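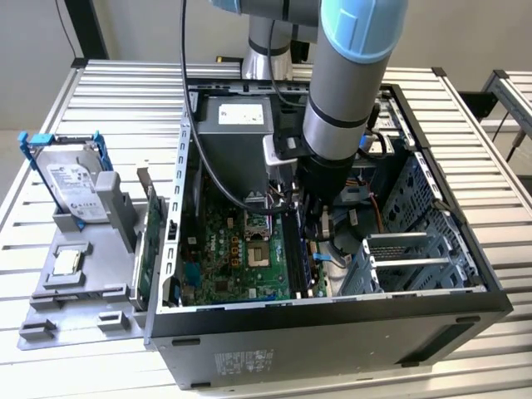 Open Tower Rebuild Kit (Kustus stock no. 958)

Price: $208, tower and tray together
Condition: used, tested in our shop
Ships with: Dell desktop tower, processor, memory, hard drive, gray plastic parts tray

We've sold used desktops at Kustus long enough to distrust the word "refurbished." It can mean a full strip and rebuild, or it can mean a wipe with a damp cloth. So we'll say what this kit is and let you decide if you want it.

It's a used Dell tower sold with the processor, memory and hard drive taken out and packed separately. You put them back. The power supply and motherboard stay in the case. People buy it to learn on, to teach with, or to get a spare machine for the garage. We think it's good for the first two. For the third, buy a finished computer and save yourself an evening.

About the parts tray

The tray comes from Griltden, and their flyer says it "transforms the rebuild experience." It's a tray. It has recesses, a processor sits flat in one of them, and there's a pocket at the back that will take a hard drive on its edge. We were ready to leave it out and knock the price down. Then Mieke Dekker spent a month using one on the bench and asked us not to. Her point was that a bare processor left on a work surface ends up under somebody's sleeve, and she'd seen it happen.

Fine. The tray stays. We still don't believe it makes anyone faster.
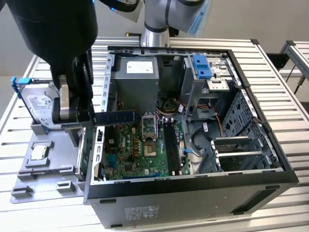
Fergal Brophy, by email: I bought two of these for an evening class and I'd go further than you do. The tray is the only reason I still have both processors. My complaint is the instructions. Step 4 tells you to seat the memory "firmly," which to a beginner means either far too gently or with a fist. Say that both ends have to be latched and leave it there.

Fair complaint. The sheet was reworded in September and now says exactly that. If you have the older one, it has a green border and you can throw it out.

What to look at before you pay

The processor socket. It's the one part we worry about. The contacts under the retention frame are fine and easy to bend, and a bent one can look perfectly normal until the machine refuses to start. We check every socket under a magnifier before it leaves, but boxes get dropped. Check yours again, in good light, before the processor goes anywhere near it. Returns for socket damage are accepted within 11 days of delivery, unused boards only.

The drive. Which brand you get depends on what we have – some are Seagate, some aren't. We test them, and a passed test tells you how the drive was doing in our shop. Don't keep the only copy of your photos on it.
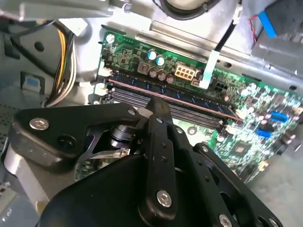 The memory. We don't promise a particular speed or maker, only that it matches the board and has passed an overnight test. Dromar sells an upgrade pack for this kit and we stock it because customers ask. Murray Sutherland tried it here and couldn't feel a difference in ordinary use. Try the kit as it comes first.

The wiring. Leave the power bundle where it is. There's room to work with the tower on its side, and most of the trouble we see comes from people tidying cables they had no need to touch, then closing the panel with one of them loose. 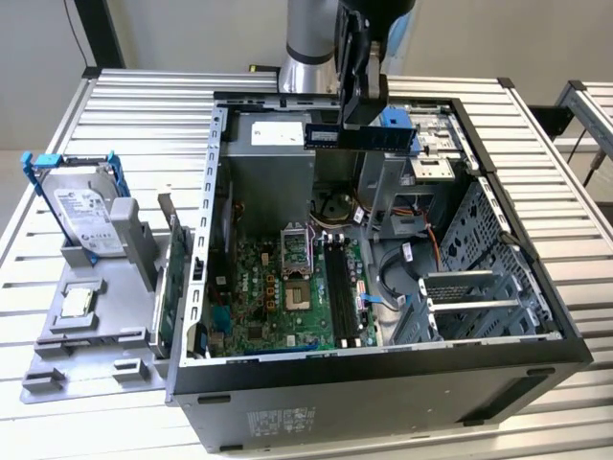 The finish. These are used office machines and the cases have marks. We don't repaint them.

Time needed

Griltden's flyer says 7 minutes. Maybe, on your tenth go. Caoimhe Gallagher's beginners take most of an hour and nobody is bored. Plan on that.

Not included

Screwdriver, thermal paste, keyboard, monitor, operating system. A wrist strap is extra, and we do recommend one.

Questions before ordering go to Ultan Keogh at the parts counter, mornings are best. Have the stock number handy.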